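Lucero Reuse Workshop
Progress report to the Stondholm Fund
Second reporting period
Prepared by Isabelle Kowalchuk, project lead
April 27, 2024

Summary

The grant pays for the repair and re-issue of donated desktop computers to households and small organisations in the Stondholm area. Since the last report we have taken in 541 machines, moved the workshop into the larger of the two rooms at Lucero, and put a proper order of work in place for the bench. We are behind on re-issue and ahead on intake. The main cause of the delay is memory, both finding it and fitting it, and a good part of this report is given over to that.

Spending is within budget. We are asking for one change to the budget lines, set out near the end.

Intake

Most of the machines came in two large deliveries, one from a college and one from an insurance office that was closing a floor. The rest came from members of the public. We had planned for a steady flow and got two lumps, and for most of the winter the corridor was full of towers stacked on pallets. The landlord was patient about this but has asked that it does not happen again, and we have agreed a limit on what can stand in the corridor overnight.

Each machine gets a paper tag at the door with a number, the donor's reference and the date. We tried putting the tag on the side panel, but the panel comes off and ends up leaning against a different machine. It now goes on the back, tied through a slot in the case. Re-tagging the first delivery cost us most of a week.

Office machines usually reach us without drives, as their owners remove them before handing them over. A good number also arrive without memory. In some cases it has been taken out for use elsewhere, and in others we simply do not know. The intake sheet did not ask about memory during the first period and it does now.

The workshop room

The move was finished ahead of the date in the plan. The new room has four benches where the old one had two, and sockets along the back wall at bench height. We had the lighting changed. The old tubes were adequate for paperwork but left the inside of a case in shadow, and people were working with a torch in one hand. Each bench now has an adjustable lamp. The electrician's invoice came in slightly under the quote.

Shelving is on the wall opposite the benches and is divided by stage: waiting, opened, parts needed, testing, ready. The "parts needed" shelf is the fullest and has been since the shelves went up. We have taken over part of the "ready" shelf for it.

Antistatic mats are fitted on all benches. Wrist straps are available and are used by most people most of the time. Zewditu Gebreyes checks them at the start of each session.

Order of work at the bench

In the first period everyone worked in their own way, and machines that changed hands halfway through were often started again from the beginning. Ognjen Radulović wrote up an order of work, which was tried on one bench before being used on all of them. It runs as follows.

The case is opened and the dust taken out with a brush and low suction. Fans are held still while this is done. The board is looked over for swollen capacitors, bent pins and burn marks, and anything doubtful goes to the end bench. Power leads are unplugged and pushed back in, as loose ones account for a surprising share of machines labelled dead. Any memory is taken out, the slots are cleared of dust and looked over, and the modules are wiped along their contacts and put back or replaced. The board battery is changed. The machine is then started with nothing but the essentials attached, and only after that is a drive fitted.

The written version is one side of A4 and is taped up over every bench. It is in its third printing, the earlier ones having had the battery step in the wrong place.

Memory and the slots

Faults put down to memory are the largest single group in our test log. Of the machines which failed their first start, 88 were recorded as memory faults. When these were looked at again, well over half had nothing wrong with the modules. The fault was in how they were seated, in dirt in the slot, or in the clip at the end of the slot not closing.

The slots are awkward to reach in many of the cases we receive. They tend to sit close to the edge of the case interior or under the drive cage, and there is little space for fingers beside them. In the narrower office models the cage has to come out before the slots can be cleared at all. We have added this to the order of work for those models, and it adds several minutes to each one.

Clips are a separate matter. They are plastic, they go brittle with age, and they break when forced. A broken clip does not always mean the slot is useless, but a module in that slot can work loose when the machine is carried, and we no longer issue machines in that condition. Where there are slots to spare we leave the damaged one empty and mark it on the tag. Fermín Sosa has been keeping the clips from scrapped boards and has managed to transfer them to a few good ones.

Memory itself we are buying second-hand from Tredura, in mixed lots. The price is fair. The lots contain more small modules than we would like, and matching pairs takes time. We tested the whole of the last lot before any of it went near a machine and sent back 3 modules, which were replaced without argument.
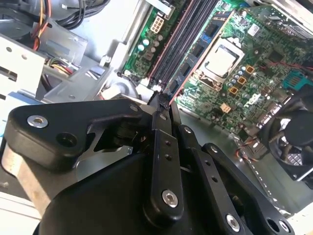 Comments from the bench

Hipólito Gallardo, asked for his view of the new order of work, replied that he was in favour of it but that the slots should be dealt with before the power leads. I have done it both ways, he wrote, and once the thick lead is plugged back in next to the memory you are reaching round it for the rest of the job. Leave it hanging out of the case until the modules are in. He also asked that people stop pressing modules down from one end. Both ends, evenly, and look at the contacts before you reach for more force. If the notch is not lined up it will not go in however hard you push, and that is how we get cracked slots.

He added that he would like one board kept on the bench purely for practice, with no processor in it, so that new people can fit and remove modules until they know what it feels like. His last point was that the log should have separate entries for "memory" and "slot", as the one word was hiding two different jobs.

The practice board has been set aside and the log has been changed. The order of the power lead step is being tried his way on one bench, and we will decide at the end of next month.

Re-issue

Re-issue is below the figure we gave in the plan. The machines we have sent out have been well received and few have come back. Of those that did return, the usual complaint was noise, which in most cases was a fan bearing. We now run every machine with the side panel on for an hour before it is passed, as some fans are quiet in the open and rattle once the case is closed.

The waiting list is made up mainly of families with school-age children and people applying for work. We have not closed it, but new applicants are told to expect a wait until September. Two local groups had asked for several machines each, and both have agreed to take them in stages.

All machines go out with a keyboard, mouse, power lead and a printed sheet. Screens remain short. We are offered plenty of them, but many have no stand, and a screen without a stand is no use to most of the people on our list.

Training

Bench training has been given in small groups over two sessions. The first covers safety, opening a case and naming what is inside it. The second is spent on a real machine from the waiting shelf. People asked for a third session on fault finding, and Ognjen is preparing one. Attendance dropped in the cold weeks and has since recovered.

Spending

Money spent on tools, mats, lamps and shelving is complete and no more is expected under those headings. Transport is slightly over, owing to the second van needed for the insurance office delivery. Room costs are as planned.

The parts heading is nearly used up, while the publicity heading has hardly been touched. We have had no need to advertise for donations and would not know where to put them if we did. We therefore ask for permission to move 1000 from publicity to parts. It would be spent on memory, board batteries and fans, in that order. Copies of the Tredura invoices are attached, along with a quote from Sikier for fans.

Plans for the next period

Intake from organisations will be paused until the corridor and the "parts needed" shelf are clear. Donations from the public will continue as normal.

Boards with more than one damaged slot will be stripped for parts straight away. At present they are put back on the shelf in the hope that someone will find time for them, and they take up space that working machines need.

The end bench will be kept for boards only, with Fermín in charge of it. The other benches will work through the backlog by model, so that people handle the same case several times in a row and the drive cage comes out faster each time. We expect to bring re-issue back to the planned rate by the next report, provided the parts money is agreed.

The test log for the period is available on request, with donor references removed.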